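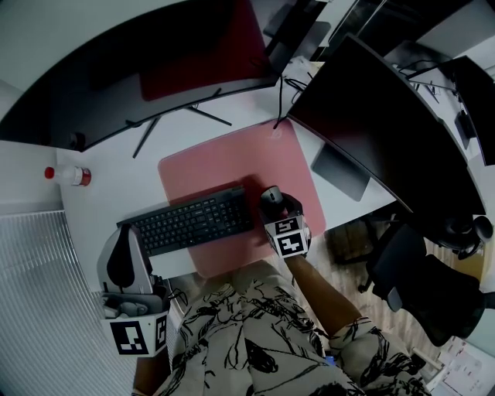
Gilani Adult Learning Trust
Progress report to the Imovano Fund
Evening Bookkeeping and Office Skills Course, second reporting period
Prepared by Iqra Zaidi, Program Manager

1. Summary

The course opened in September at the Lisard Street center and is now past its midpoint. Enrollment reached 40 learners against the 40 places funded. Attendance across the period stood at 87 percent. Spending is within the approved budget, with one request for a transfer between lines set out in section 5.

2. Teaching

The first unit covered invoices, receipts and petty cash. The second, on bank reconciliation, took two weeks longer than planned. Many learners had not worked with percentages since leaving school, and the tutors added a short arithmetic session at the start of each class. We intend to keep that session for the rest of the course and will shorten the payroll unit to make room for it. The revised outline was sent to the Fund's office with the last claim.

Classes run from 6:30 to 8:30 p.m. A Saturday morning group was added for learners who work evening shifts. It uses the same materials and is taught by Babar Ghumman, who also marks the written assignments for both groups.

3. Learner progress

Twenty-two learners have passed the first assessment. The remaining learners will sit it, or retake it, before the end of the next period. The most common errors were in dating entries and in recording sales tax. Tutors have prepared extra exercises on both points, based on the accounts of a small repair shop.

Two learners have left the course. One moved out of the county and the other took a full-time job with hours that conflict with both groups. Their places were offered to people on the waiting list, who joined at the start of the second unit and are receiving catch-up sessions.

4. Partners

The Zorau Credit Union has agreed to host a visit for learners in the next period. Staff there will explain how small business loan applications are read and what records an applicant should bring. Talks with a second local employer about short work placements are continuing, and no agreement has been signed.

5. Finance

Tutor pay and room rental are in line with the budget. Printing costs are above plan as a result of the added arithmetic sheets. Travel support for learners is below plan. We ask the Fund to approve a transfer from the travel line to the printing line, with no change to the total award.

6. Next period

The payroll unit will begin once the reconciliation assignments have been returned. The final assessment dates are to be confirmed with the examining body, and will be passed to the Fund with the next claim. A learner survey will be issued in the last week of teaching and its results included in the final report.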